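Home Guides Worktops Spare Parts Contact

Allska Worktop Set-Up Guide
Section 4: Oiling and Looking After the Top

By Luuk Lambrechts
March
Reading time: 8 minutes

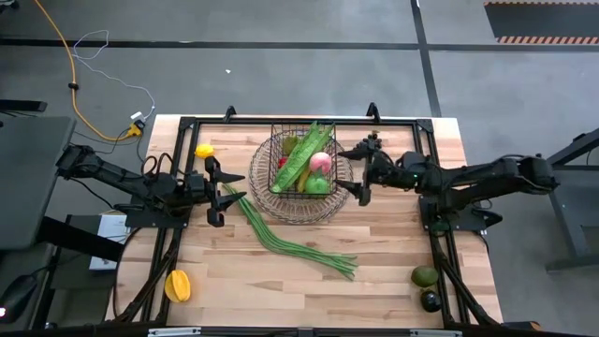
By the time you reach this section the top should be assembled, level and fastened to its base as described in Section 3. If it is still in its wrapping, go back to Section 2 and let it rest in the room first. A top that is oiled before it has settled may need to be sanded and oiled again.

Allska tops are made from strips of solid wood glued side by side. They leave the Brorurstead workshop sanded but without a final finish. The wood will stain if you use it in this state. Do not put cups, plants, tools or food on it until the first oiling is finished.

Two kinds of finish can be used. Hardening oil gives a tougher surface and is the right choice for desks, craft tables and workbenches. Food-safe mineral oil never hardens and has to be put on more often, but it can be used on a top where you cut bread or roll dough. Choose one and stay with it. Hardening oil will not bond to wood that has been treated with mineral oil.

The steps below are written for De Bruijn hardening oil, sold with the worktop care kit. If you use another product, follow the drying times on its label.

What you need

- Hardening oil
- Fine sanding paper and a flat sanding block
- Clean cotton cloths without lint
- A soft brush or a vacuum with a brush head
- Thin gloves
- A metal bucket with water, for used cloths
- Masking tape
- Paper or a dust sheet for the floor

CAUTION: Cloths soaked with hardening oil can heat up and catch fire without a flame. Put each used cloth in the bucket of water as soon as you are done with it. Never leave oily cloths in a pile, in a pocket or in the trash.

Preparing the surface

1. Clear the top. Unscrew anything clamped or bolted to it, if you can do so without loosening the base. Fittings that have to stay on should be masked with tape along their edges.

2. Cover the floor. Oil drips leave dark spots on bare concrete and on unsealed wood.

3. Open a window. The room should be at normal living temperature, with no direct sun on the wood.

4. Wipe the top with a cloth that has been wrung out well. This raises the grain, so that the loose fibers stand up and can be sanded off. Let it dry until it no longer feels cool to the hand.

5. Sand lightly with the grain, using the block. Long, even strokes work best. Do not press down at the corners, where it is easy to round the wood over by mistake.

6. Sand the front edge and the underside of the overhang by hand.

7. Remove the dust with the brush or vacuum, then wipe once more with a dry cloth. Check the joints between the strips, as dust tends to collect there.

NOTE: Glue marks show up as pale patches once the oil is on. Look across the surface with a lamp held low. Any shiny spot is glue and should be sanded off before you go further.

First coat

1. Stir the oil. Do not shake the can.

2. Pour a small puddle in the middle of the top and spread it with a cloth, working with the grain toward both ends. Add more where the wood takes it up quickly. End grain will always need extra.

3. Leave the oil on for 60 minutes. Check it now and then, and move oil from wet areas to dull ones.

4. Wipe off everything that has not soaked in. Use a fresh cloth and turn it often. The surface should look even and feel almost dry. Any oil left standing will turn sticky and has to be scrubbed off later.

5. Coat the underside in the same way. This step is often skipped, and it is the most common reason for a top to cup. The underside does not have to look good, but it has to be sealed.

6. Wait until the next day before you touch it again.

Next coats

Hardening oil needs 3 coats on a new top. Put on 4 if the top will stand beside a sink or in a workshop that is not heated in winter.

1. Run your palm over the wood. If it feels rough, rub it down with a worn piece of fine paper. Only a few light passes are needed.

2. Remove the dust.

3. Put on the oil more thinly than before. Later coats soak in slowly and you will use less than half of what the first one took.

4. Wipe off the surplus as before.

5. Let it dry overnight between coats.

After the last coat the top can be used with care the next day. It reaches full hardness in 2 weeks. Until then, keep water off it and do not leave rubber feet, mats or plastic sheets lying in one place. They trap the oil vapor and leave a print.

If the surface is still tacky after the drying time

Too much oil was left on. Wet a cloth with a little fresh oil, rub the sticky area until it loosens, and wipe it dry at once. If that does not help, scrub with a white pad and fresh oil. Do not use a heat gun.

Attaching fittings after oiling

Clamps, rails, vises and monitor arms can be fastened to the top once it has hardened. Some points to keep in mind:

- Drill a pilot hole for every screw. The strips can split along the grain if a screw is forced in near an edge.
- Put a few drops of oil in each hole before you drive the screw, so that the bare wood inside is sealed as well.
- Use slotted holes or oversize washers for any metal part that runs across the strips. Wood grows and shrinks across the grain with the seasons. A long bar fixed tightly at both ends can make it crack.
- Place a thin piece of cork or felt under clamps. Bare steel on damp wood leaves black marks.
- Retighten the screws after the first heating season.

CAUTION: Do not fasten heavy equipment to the overhang at the front. The weight must rest over the base frame. See the load table in Section 3.

Daily cleaning

Wipe the top with a damp cloth and dry it with a second one. A drop of dish soap is fine. Do not use scouring powder, bleach, vinegar or window cleaner. Steam cleaners must not be used on an oiled top.

Wipe up spills when they happen. Coffee, red wine, beet juice and wet steel are the ones that mark fastest. Hot pans should always go on a trivet.

When to oil again

Let a few drops of water fall on the part of the top you use the most. If they stay round, the finish is sound. If they spread out and the wood under them turns dark, it is time for a new coat. On a desk this may be once a year. A kitchen top will need it more often, mainly around the sink and the stove.

One thin coat is enough for upkeep. Clean the top, let it dry fully, rub it down lightly and oil it as described under "Next coats." Try to do the whole surface. A fresh patch in the middle of an old finish stays visible for months.

Removing marks

Water rings. Rub with fine paper and a little oil, with the grain. Light rings usually come out on the first try.

Black marks from metal. Sand until the mark is gone, then oil. If it goes deep, a wood bleach made with oxalic acid can be used. Wear gloves and eye protection and follow the label.

Dents. Lay a damp cloth over the dent and hold a warm iron on it for a few seconds at a time. The fibers swell back up. Let the wood dry overnight, sand and oil. This does not work if the fibers are cut.

Burns and deep scratches. Start with 60 grit paper, sand a wide area so that you do not leave a hollow, and work up through the finer grades before oiling. Keep the sander moving.

Open joints. A hairline gap that comes in winter and closes in summer is normal and should be left alone. Do not fill it. If a gap stays open all year, or if you can slide a playing card into it, contact Fimham customer service with the batch code stamped on the underside of the top.

Storing the oil

Close the can tightly and keep it out of the frost. A skin may form on top of the oil after it has been opened. Cut it out and throw it away; the oil below it can still be used if it is clear and runs freely. Oil that has turned thick or stringy should be taken to a hazardous waste site. Do not pour it down the drain.

Next: Section 5, Moving and Storing the Worktop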